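Mirora Two-Arm Kitchen Helper – Set-Up Guide
Section 9: Teaching the mug chore
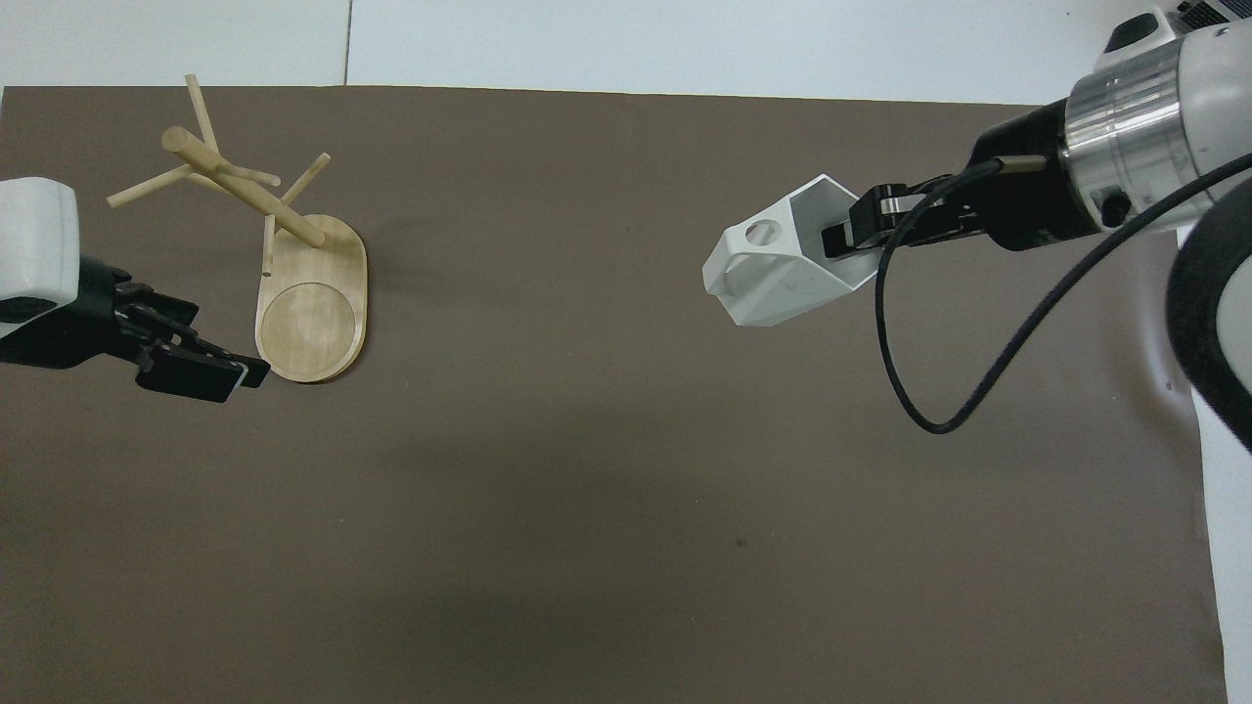 Fig. 9-1. Mug in the right gripper, mug tree near the left gripper.

This section covers hanging mugs on a mug tree. Complete Section 4 (arm calibration) and Section 6 (gripper check) first. If either arm has been bumped or moved on its mount since calibration, repeat Section 4 before going on.

9.1 What to expect

Hanging a mug is a harder chore than it looks. A person feels the handle touch the peg and corrects without thinking. The robot plans most of the move from its camera and has only a weak sense of touch through the grippers.

In our own trials with the mug and tree supplied in the Sopacua practice kit, the robot completed 90 of 100 hangs. The tree stayed in one place and the room lighting did not change. With household mugs it had not been taught, it completed 50 of 100. Most failures were missed pegs. Dropped mugs were less common but did happen.

Plan to stay in the room. At software release Hukero, the mug chore is rated "attended", meaning that a person must be within reach of the stop button the whole time. Wiping a flat counter and moving items between bins are rated "unattended" in the same release. Loading a dishwasher, hand washing, and anything involving a full cup are not supported.

9.2 What you need

One mug tree with fixed pegs. Trees with folding or loose pegs will not work.
One plastic mug for teaching. Do not use glass or china until you have finished 9.6.
A table or counter with a plain, matte top.
The handheld stop button, charged.

9.3 Preparing the work area

1. Clear everything from the table except the mug tree and the mug.

2. Place the tree on the left side, close enough for the left gripper to touch the base without the arm being fully stretched. Leave open space to the right of the tree. The right arm needs this space to turn the mug.

3. Check that the tree stands flat and does not rock. A light wooden tree can slide when a mug pushes on a peg. Grumer non-slip pads fit under most bases and do not affect the camera.

4. Look at the cable on each wrist. It should hang in a free loop, with enough slack for a full turn of the wrist. Move the wrist by hand through its range with the power off and watch that the loop does not catch on a peg.

5. Turn on the room lights and close any blinds that let direct sun onto the table.

CAUTION: Do not tape or tie the wrist cable tight against the arm. A tight cable can pull out of its fitting when the wrist turns.

Note: Shiny tabletops cause false edges. If yours is shiny, lay down a dark cloth and pull it smooth. Wrinkles near the base of the tree will cause the same trouble.

9.4 Teaching the tree

1. Power on both arms and wait for the steady green light.

2. On the tablet, choose Chores, then Hang, then New Tree.

3. Guide the left gripper by hand until the open fingers are beside the base. Press Mark Base.

4. Guide the right gripper, also open and empty, to the tip of the first peg. Press Mark Peg. Repeat for each peg you want the robot to use.

5. Skip any peg that points back toward the wall. The right arm can reach it but the camera loses sight of the handle on the way.

6. Press Save. The tablet draws the pegs as lines over the camera view. If a line does not sit on its peg, delete it and mark that peg again.

Note: Short pegs near the center of a post often get marked at the wrong angle. Leave them out of the first few sessions.

9.5 Teaching the mug

1. Set the mug upright on the right side of the table and press Find Mug.

2. Guide the right gripper so that one finger is inside the mug and the other is outside, then press Close. The rim should sit well between the fingers.

3. Lift the mug by hand guiding and tilt it so the handle opening faces the tree.

4. Move it slowly to the marked peg, slide it on, and press Release. Open the gripper fully before backing away.

5. Repeat steps 1 to 4 until the progress bar is full. Start the mug from a slightly different spot each time. If it always starts from the same spot, the robot learns the spot and will fail when the mug is moved.

CAUTION: Keep fingers out from between the mug and the peg during hand guiding. The arm holds its position when you let go, but it can settle a little.

9.6 First run

1. Put the stop button in your hand.

2. Place the mug on the right side of the table and press Run Once.

3. Let the robot finish, even if it is slow. It will often pause before the peg – this is normal and may last several seconds.

4. If the mug misses the peg, the robot backs up and tries again. After a third miss it puts the mug down and waits.

5. When you have nine clean hangs in a row, you may change to a china mug of similar size and shape. Teach it as a new mug.

9.7 If something goes wrong

The tree slides or tips: Turn on Steady Base under Hang Settings. The left gripper will hold the base while the right arm works. This makes each hang slower.

The mug turns in the gripper: Wipe the finger pads with a damp cloth and let them dry. Raise the grip force by one step only. Thin plastic will flex at higher settings.

The handle hits the side of the peg: Mark the peg again. If that does not help, repeat Section 4 for the right arm.

The robot cannot find the mug: A white mug against a pale wall is a common cause. Move the mug forward so the camera sees it against the tabletop.

The mug hangs but falls when the gripper opens: The peg is too level for this mug. Use a peg that angles upward.

Section revised 30th May. The next revision, planned for July, will add trees placed on the right side.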